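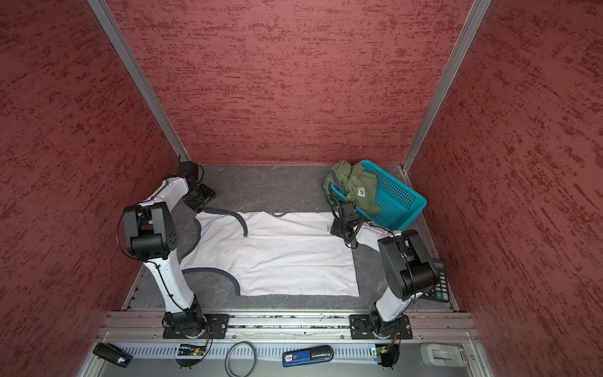 Ticket : le bras droit lâche le tissu en fin de pliage
Projet : Situs, club de robotique Junon
Ouvert le 11 juin 2022
Statut : en attente de vérification

Bonjour à toute l'équipe, et merci d'avance à ceux qui prendront le temps de lire jusqu'au bout (je sais, je suis bavard) !

Depuis hier soir, le bras droit ouvre sa pince trop tôt quand on replie un vêtement. Le gauche se comporte très bien. Le message qui revient dans le journal est « consigne pince hors délai », toujours à la même étape, avec un compteur arrêté à 1,939. J'ai d'abord cru à une histoire de tissu trop glissant, mais le défaut revient avec les T-shirts comme avec le reste du linge.

Ce que j'ai déjà essayé :
- redémarrage complet de la cellule, puis 30 minutes de repos : pareil ;
- retour à la configuration de Mundeden : pareil ;
- vitesse du poignet droit passée du niveau 5 au niveau 4 : nettement mieux, deux ratés seulement sur la soirée ;
- recalibrage de la pince droite : le message a disparu, puis il est revenu au bout d'une heure.

Pour la suite, je reprends l'exercice du vêtement vert posé à plat, une pince à chaque bout. C'est celui qui fatigue le plus la pince droite, et donc le plus parlant pour nous.

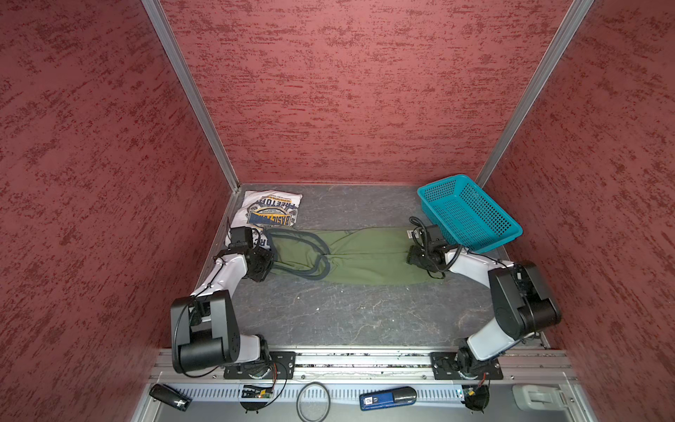

Faut-il aussi baisser la vitesse du bras gauche ?

Laissez-la au niveau 5 pour l'instant ; on ne change qu'un bras à la fois, sinon on ne saura plus d'où vient l'amélioration.

Si l'un de vous passe au local avant moi, pourriez-vous relancer le programme Samir avec le réglage actuel et coller le journal complet à la suite de ce ticket ? Même les lignes qui ont l'air sans intérêt, s'il vous plaît, elles m'ont déjà bien dépanné ! Je laisse le ticket ouvert jusqu'au prochain essai, et de toute façon il faudra que la pince soit fiable pour la démonstration de septembre.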